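Folside Grasp Planner
Software module, sold per seat or per cell

Folside takes a camera view and a robot model and returns ranked grasps with a collision-checked path. The vendor, Rosevach, says it handles "any household object." We stock it, we use it, and we would not put that sentence on a box.

What you get: the planner, a scene editor, 14 gripper profiles and a simulator license good for 60 days. After that the simulator is a separate line on the invoice, so read the quote.
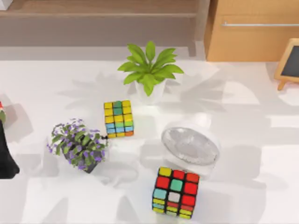
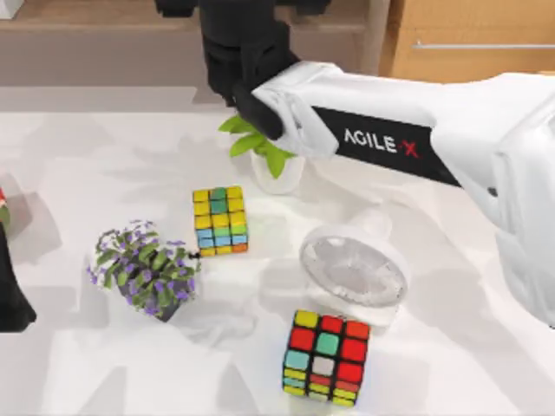

Simulated tabletop, plants and puzzle cubes.

Clutter is where we'd push any planner before paying for it. Witold Kaczorowski ran 282 planning requests for us in February, and boxy things came back fast with sensible scores. Leaves did not. With the black gripper down at the green plant and a finger on the foliage, you want to know if the software means to take the pot or a handful of leaves, and the score alone won't tell you. Turn on the contact overlay and check. Clear plastic is worse. Default depth settings gave us grasps we would not send to hardware.

Cedatar import works. Piątek import is listed as supported, but we had to rename joints by hand.

Needs: Linux, 72 GB free disk, a recent graphics card. Updates for one year.

Returns accepted on unopened license keys only. For a trial on your own scene files, ask for Witold Ziółkowski at the sales desk, and bring your ugliest one.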